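Progress report to the Stasgate Fund
Community bathroom repair grant, second report, October 2025
From: Barrett Yazzie

Hi all,

You asked me to keep these short and I went way over last time, so I'll try to behave. The headline is that the repair program is open, people are using it, and we're a little behind on the part that involves paper. The part that involves wrenches is going great!

When I wrote in the summer we had the van and the parts shelves and not much else. Since then we've gotten the phone line working (it rings through to my desk and to the shop, so somebody picks up) and we've started booking home visits. As of the end of September we'd had 281 requests come in. Most are small stuff: toilets that run all night, faucets that drip, a handle that came off in somebody's hand and has been sitting in a drawer since spring. A few are big, and I'll get to those.

Running toilets are by far our most common call, and I've gotten weirdly fond of them. You put in a new flapper, you adjust the float, and you're back in the van before the coffee gets cold. The folks in the older duplexes near the Flanska plant have been calling a lot, and word is clearly going door to door over there. One lady booked us for herself and then walked our tech across the yard to introduce him to her neighbor. We did both the same morning.

I do want to mention prep, as it's been eating more time than I planned for. Bathrooms are small and people keep their whole lives in them. The tank lid turns into a shelf, and before we can get inside the tank everything on it has to go somewhere. We now ask people on the phone to clear off the toilet before we come, and we send a text the night before too. It's helped a bunch. We still carry a plastic tote in the van for the ones who forget (me included, at my own house).
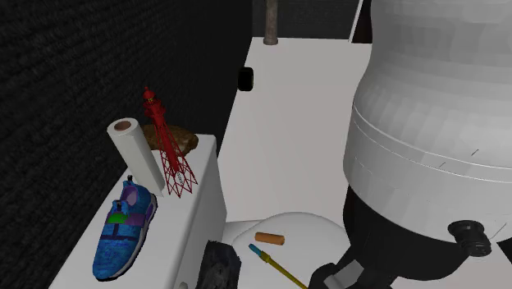

Home Repair Team | Nguyen-Tran Neighborhood Center

OK, staffing. We have two full-time techs, same as last report, and both have told me they're staying through next year, so I'm a happy guy. The trainee spot took forever to fill. We had one person accept and then take a job out of state, and we had to start over from scratch. The new trainee started in September and is already doing supply line swaps alone. I'd like to bump the training stipend a little if there's room, and I put a line for it in the budget sheet. Tell me if that's a problem and I'll pull it.

The big jobs. We've got 7 homes on the list where the floor around the toilet is soft and needs to come up. Your grant covers repairs up to the per-home cap, and none of these fit under it. I've been talking with the county about their home safety loans, and they're friendly but slow. What I'd like to do is use our cap amount as the first piece and have the county cover the rest, so nobody has to sit with a bad floor all winter. I need a yes from you before I can offer that to anyone. If we could talk about it before the cold sets in, that'd be wonderful.

Parts prices went up on us again. I switched our fill valves over to Pillex, partly for the price and partly because the shop had them in stock when the other supplier had us waiting for weeks. No complaints from the techs so far. I bought 200 of them, so I sure hope it stays that way!

What's behind: the follow-up calls. We promised to phone every household a month after the visit and ask how things are holding up, and we're late on a big stack of them. That's on me. I kept pulling the front desk off calls to help with scheduling. I've blocked off afternoons for it now and I expect to be caught up by the next report. The water bill comparison depends on those same calls, so it's late too.

Spending is on track apart from the van, which needed brakes. Receipts are in the shared folder under "vehicle," along with the signed mileage logs you asked for last time.

Call me whenever about the floor question. I'm at my desk most mornings and in the van the rest of the time, and I pick up either way.

Thanks so much,
Barrett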